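Washing up after the July supper

The supper is over for another year and my hands still smell of washing up liquid. We did 130 plates of food in the end, up from last year, and most people came back for seconds of the turmeric potatoes, so the real number of servings is anyone's guess. Mwajuma Kioko did the cooking. I did what I always do and took the sink.

I like to get the tongs out of the way first. They go in everything, they get left in trays, and the turmeric dries on them like paint. If you leave them till last you are stood there at eleven at night picking at the hinge with a fingernail. The red-handled ones came from Rotich on Drollham Road, 2 packs, and they have lasted better than the all-metal set we had before, which went stiff after one winter.

My way is to rinse under the running tap, then go along each arm with the sponge, then open them wide and do the inside of the tips. I use the brown sponge for this. The yellow ones are softer and I save them for trays and the worktop.
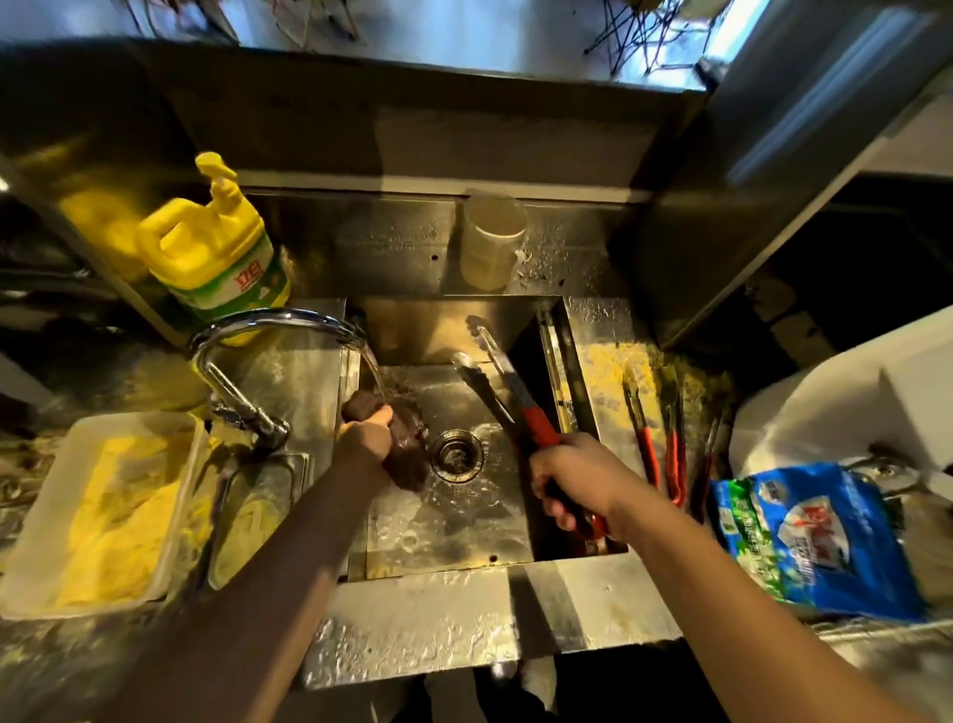 The worktop takes longer than the tongs. Turmeric gets on everything and a wipe with plain water only spreads it about. I put a squirt of washing up liquid straight on the steel, leave it while I do something else, and come back to it. Any yellow on a white tray I have stopped worrying about. A day on a sunny windowsill shifts most of it.

Drying is the bit I am lazy about. I stand the tongs up and let them drip, then put them in the drawer in the morning. Mwajuma would like them dried with a cloth straight away and she is probably right, as there was a bit of rust on one pair in spring.

Big pans next, which I left to soak overnight. I also need to find the lid of the large Cesier pot. It was there when we served and it isn't on the shelf now. If you took leftovers home to Hallow with it on top, please drop it back.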